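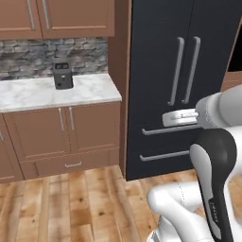
**stillhead_40** wrote:

Your cut is too early. If you pull hearts at 13% of the charge and then complain that the juniper is thin, the juniper is still sitting in the pot. Run longer and taste every jar.

**coldcompound** wrote:

It isn't the cut. I ran the same botanical bill three times on the licensed still at Gusmont and moved the tails cut later each time. Juniper was the same in all three. What changed was the coriander, which got heavier and a bit soapy toward the end.

The bill is juniper, coriander, angelica root, orris, dried orange peel. Everything macerates overnight in neutral spirit at 40% ABV, then goes in the pot together.

**stillhead_40** wrote:

How old is the juniper and who packs it?

**coldcompound** wrote:

Bahrami, opened in June. Stored in a sealed tub, out of the light.

**maltandrye** wrote:

Overnight is long for orange peel. I'd split the bill. Juniper and coriander in the pot, peel and orris in a vapor basket. I did this on a Turnance column with the plates pulled and the citrus stopped covering everything else. Thin juniper is sometimes just loud orange.

**stillhead_40** wrote:

Disagree on orris in the basket. You lose most of it. Orris wants contact with liquid. Peel in the basket is fine.

**maltandrye** wrote:

I get plenty of orris from the basket, but mine is powdered and in a muslin bag. With chopped root you may be right.

**coldcompound** wrote:

Chopped root here. I'll leave it in the pot and move only the peel.

Second question – does anyone crush the juniper? The Sternus notes that came with the still say whole berries only. I've read the opposite elsewhere.

**stillhead_40** wrote:

Crush lightly. Whole berries give you very little in one night. The Sternus notes assume a 15 hour soak with gentle heat, and you didn't mention heat.

**coldcompound** wrote:

No heat on the soak. Room temperature.

**q_proof** wrote:

Then there are two variables to sort out before anyone argues about cuts. Change one per run. Crush first, keep the peel where it is, same charge, same heat input. Move the peel on the run after that.

Also proof down before you judge it. At still strength the alcohol hides the resin notes. I nose everything at 40% and again with tonic. Bottle number 122 in my notebook was written off as flat on the day and was fine after two weeks of rest.

**stillhead_40** wrote:

Two weeks won't put juniper in that wasn't extracted.

**q_proof** wrote:

No, but same-day samples are not a good basis for changing a recipe either.

**coldcompound** wrote:

OK. Crushed berries next, nothing else changed, sample rested two weeks and nosed at 40%. Will post the jar notes – might be a while, the still is booked.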